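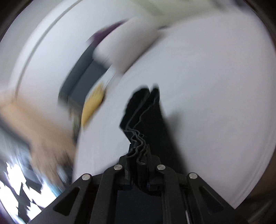 2. Folding on the bed

Use the bed if you don't have a big enough table. A plain white sheet works best – dark clothes show up well on it and you can find the edges fast.

2.1 Pull the sheet flat. Small creases are fine, big ridges are not.

2.2 Pillows and cushions to the side. Leave the middle free.

2.3 One garment out at a time. Rest of the pile stays off to the edge.

Note: the Clikinent folding card (sold seperately) is 48 cm long. Check it fits before you start.

2.4 Lay the dark garment down, front side under. Spread it out from the center to the corners. Long seam should run down the cloth without twisting. A bump in the fabric means there's a layer caught underneath – lift, shake, lay again. 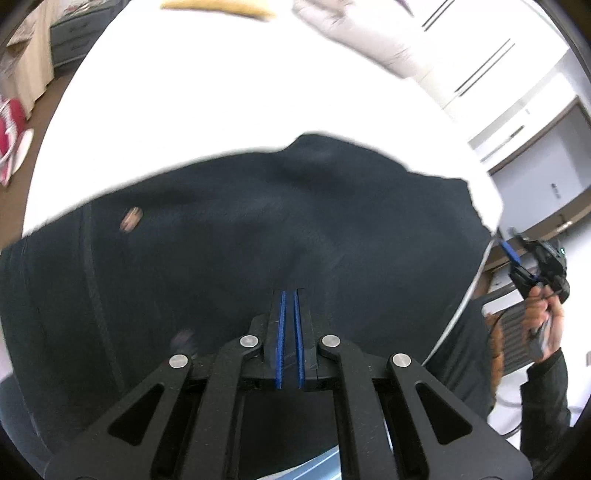
2.5 Smooth the folds with a flat hand. Don't tug on the seam.

2.6 Fold the left side in to the middle, then the right. Bottom edge up to the top. Press lightly.

CAUTION: no pins or clips left in the cloth. They snag the sheet and the next peice.

2.7 Stack folded items at the foot end, max 4 high. Higher than that and they slide, esp. on a soft mattress.

Dark items – keep them off the white sheet if still damp. Dye can rub off. See page 73 for stains.
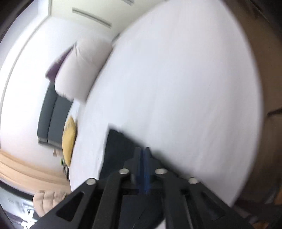

2.8 Last item done? Check between the pillows for socks. Then move the stacks to the shelf, heaviest at the bottom, and straighten the sheet.

Missing a folding card: write to Volodymyr Sydorenko, quote part no. 269. New cards ship in November.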